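SKELTETTI: A KITCHEN ARM ON A HOBBY BUDGET
Speaker notes, Tuesday evening slot

Before I start
Water. Clicker. Turn the phone off this time. Ask who in the room has built an arm, and who has one half built in a closet. The second group is always bigger and they're my people.

Opening
Hi everybody. So I've spent most of a year putting a robot arm together, partly on my kitchen counter and partly at the Jolwood shop, where I rent a shelf and half a bench. The arm is called Skeltetti, which was a typo on a parts bag label that I never fixed. Tonight is mostly about the gripper, which ate most of the year. The arm itself was the easy bit! I bought a kit, I followed the kit, it moved.

What I wanted was an arm that could do small stuff on a counter. Pick up a sponge, put the sponge in a tub. Move a cup over a bit. I wasn't after speed and I wasn't after strength, I just wanted it to grab a thing and still be holding it when it got where it was going.

(Pause here, people usually have a question about the kit. Save it for the end or I'll never get to the fingers.)

The first gripper, or Fatberg
My first gripper was called Fatberg, and if you saw it you'd know why. Big solid fingers, printed at way too much infill, with a foam pad glued on each one. It worked on day one and I was thrilled. Then I hung it on the wrist and the whole arm sagged like it had had a long lunch. The wrist motor got hot enough that I could smell it from the other side of the kitchen.

The foam was the other problem. Foam is lovely when it's dry. Put it near a sink and it drinks, and then it peels, and then you've got a little wet pad stuck to your sponge and you can't tell which one is which. I glued those pads back on so many times. I tried the good glue, I tried the stuff that smells like bananas, I tried tape.

Ask the room: anybody found a pad that survives dish soap? I'd still love to know.

Going skinny
So in November I started over on the fingers and kept only the bit that slides. Two changes. I cut a long slot through each finger to get rid of weight, and I dropped the pads completely and put the texture right into the part.

The slot scared me. I figured it would snap the first time it pinched anything. My early ones did flex a lot, and one cracked at the narrow end of the slot, where I'd left a sharp corner like a beginner. Rounding the corner helped and so did printing them lying on their side, so the layers run along the finger and don't stack up toward the tip. Somebody at Jolwood told me that in the first week and I ignored it for a month.

The texture is plain diamond knurling, the same kind of thing you'd see on a tool handle. I tried lines going across first. Lines are okay in one direction and useless in the other, so a cup would just slide out sideways, very slowly, while I watched. Diamonds hold both ways. Keep them fine. My coarse ones looked fantastic and touched the cup in about three spots.

(If time is short, skip the lines story.)

Where the camera goes
For a long time I had a camera on a tripod looking at the whole counter. Then the arm would reach for something and its own elbow would block the view at the exact moment I cared about. Moving a small camera to the wrist fixed that. You lose the big picture, but you always know what's between the fingers.

My one tip on mounting it: tilt it so that both tips stay in view when the jaws are wide open. I use the tips for lining up. If I can see the two tips and the thing I want, I can steer it by hand with a game controller and get there most of the time. Get the angle wrong and you only see fingers, or you only see counter, and either way you're guessing.

Also, dust. Knurling loves dust. Any light little crumb on a black finger shows up bright on camera, and my early color tracking used to lock on to the crumbs. I keep an old toothbrush with the tools now.

The counter as a test bench
My counter is speckled gray, and I'd tell you to go find a plain one if you can. Everything I know about tracking got harder on that counter. The software I was using kept finding "features" all over it, hundreds of happy little black flecks, and it would pay no attention to the thing I'd asked for. What helped was giving it targets in strong solid colors. The teal tub turned out great for this, there's nothing else that color back by the wall.

I start every run with the jaws open over bare counter, both tips showing, tub off to the side. Then I check the view before I move a single joint.
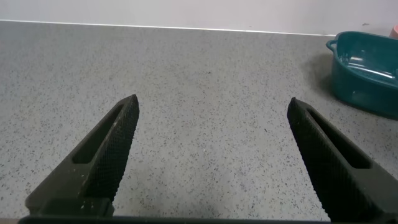 Numbers, for those who like numbers
I keep a log, it's a spreadsheet, it's ugly. So far it has 2,936 grabs in it, going back to the Fatberg days. The current fingers passed 1,000 before I saw any wear on the diamonds. I gave myself a limit of 300 dollars for the gripper and blew past it, mostly on motors I cooked. Shortest list in the sheet is the good days: my best run was 79 sponges in a row without a drop, and then I got excited and bumped the table.

What I'd do differently
Print the fingers first and the arm second. Weigh everything before it goes on the wrist. Label the screws. Buy two of the wrist motor, you'll need the second one on a Sunday night when the store is closed.

I'd also go to the shop earlier. There's an old drill press there that everyone calls the Krajewska, and one clean hole from that thing saved me a whole afternoon of filing out the base.

Questions
Kit question goes here. Files are on the Jolwood shared drive in the Skeltetti folder, take the newest fingers and please leave the ones marked "crunchy" alone. I've got a bag of spare fingers up front - come squeeze one, pass them around, I need at least two back.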